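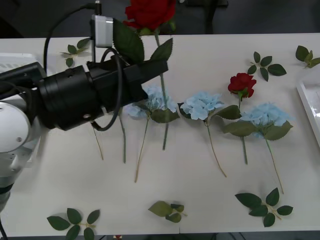 Artificial roses and hydrangeas on the sorting table.

Ghada Zein runs stem preparation at Siregar, a supplier of artificial flower arrangements for hotel lobbies and event halls. Her section receives stems in bulk, checks them, lays them out in order of use and passes them to the arrangers. She spoke to us about layout, stem length and storage on Thursday, July 5, 2018.

The work begins with the carton. Stems from Plullico, one of two makers the company buys from, are shipped head to tail to save space, and the heads are flattened on one side as a result. Zein does not correct this at the carton. "If you open up a head and then put it back in a pile, you have done the work twice," she said. "Open it when it goes on the table, and not before."

Loose leaf sprigs are handled apart from the flowers. Most leaves on a stock stem are push-fit on a small peg, and they come off in transit. Zein keeps any sprig with a sound peg socket and throws out those with a split one. Glue is used only on stems for outdoor events. "Glue makes a leaf you can't turn," she said. "The arranger needs to turn it."

Before a run, the stems are set out flat in a single row, heads to the back of the table and stems to the front. Zein is strict about the direction. The arranger picks up by the stem, just below the leaves, and the head should not have to pass over another head on its way out. Stems may lie at an angle. Heads may touch, and a leaf may rest on a neighboring bloom, provided that nothing is hooked.

"People want to make the row straight," Zein said. "I don't need it straight. I need to be able to lift any one of them without moving the next one."
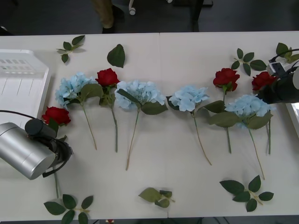 For a two-flower design the row alternates, one red rose and then one pale blue hydrangea, to the end. The arranger works from left to right and does not have to look for the next stem. An error in the order shows at once as two of the same color side by side. Before this method the section sorted by type into bins, and the usual fault was a finished piece with one rose too many on one side. Zein said the fault rate on two-flower designs fell after the change, though she did not have a figure to give.

Designs with three or more flowers are laid out differently. The row becomes too long to reach, so the stems are grouped in sets, each set being one repeat of the pattern. Her upper limit is seven sets on the table at one time.

A white surface is used for all of it. Zein tried a gray mat in an earlier room and dropped it. Pale blue florets were hard to judge against gray, and faded stock got through. On white, she said, a faded hydrangea looks dirty next to a good one, and a red rose with worn edges shows a light line around each petal.

The two flowers behave differently in storage. A rose head is stiff and recovers its shape after a short time in the open. A hydrangea head is made up of many small florets and holds a dent until someone works it out by hand. "With the hydrangea you push up from underneath with two fingers," Zein said. "If you pull on the florets from the top, they come off the spray, and then you're hunting for the one that fits."

Stem length is the other variable. The section cuts to 400 mm for standard lobby vases. Stems for the low Merine bowl are cut to 307 mm, an odd number that comes from the depth of the bowl and the foam inside it. Cutting is done after layout, with wire cutters, and the cut end is checked for bare wire. Any wire that shows is bent back and capped.

The section's largest order so far was for the Sukinon hotel group: 1005 stems, due in September of last year. Zein laid it out in short runs and cleared the table between them. She would do the same again, with one change - the leaf sprigs would be sorted by size before the first run. On that order they were sorted as needed, and the arrangers waited.

Asked what she checks last, she said the leaves. "A head can face a little wrong and it still looks like a flower. If the leaf is on upside down, the guest sees it from across the room."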